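Tromach Hard Oil: Frequently Asked Questions

What can I use it on?
Bare or previously oiled indoor timber: worktops, tables, trays, shelves. It will not bond to varnish, lacquer or wax. Strip these first and sand to 180 grit.

How far does a tin go?
One litre covers 11 square metres per coat on close-grained hardwood. Softwoods and end grain take more. Two coats are enough for most surfaces; worktops next to a sink need three.

How long between coats?
6 hours at normal room temperature. In an unheated room, leave it overnight. If the surface still feels tacky, wipe off the excess with a dry cotton cloth and wait again.

Can I apply it with a roller?
Yes, but work it in with a pad afterwards. Any oil left standing on the surface after 20 minutes will dry to a sticky film. On pieces with cut-out handles, check the inside edges, where oil collects.

Does it change the colour?
It darkens all timber slightly. Oak turns warmer and walnut goes noticeably deeper. Test on the underside.

Is it the same as Amik Worktop Oil?
No. Amik is thinner and has no hardener. The two can be used on the same piece, provided the Amik coat has cured for 10 days.

How do I dispose of cloths?
Soak them in water and dry them flat outdoors. Oily cloths left in a heap can catch fire by themselves.

Where is it stocked?
At the Matville trade counter and by post. The counter is closed on Monday.
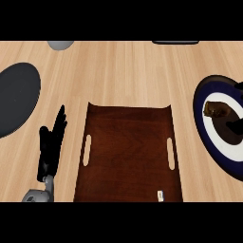

Dilani Wijesinghe
Technical Support, Matville. Last revised November.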